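**Handout 4 – Reach planning in simulation** (11/02/2026)

Load the Plilotov kitchen world and set the seed to 254. Both arms share one planning scene, so a goal for the right arm is still checked against the left.

Order of work:

1. Read object poses from the simulator.
2. Set a pre-grasp pose 26 mm short of the target.
3. Plan, then replay at half speed before you touch the gains.

Crowded targets need a tighter collision margin – start at 2 mm.

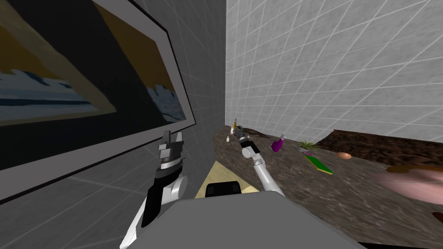

Borislav Ristić: I would raise the planner timeout before shrinking the margin. With a short timeout it gives up on paths that exist.

Try both and log each run. Hand in the log and your config file.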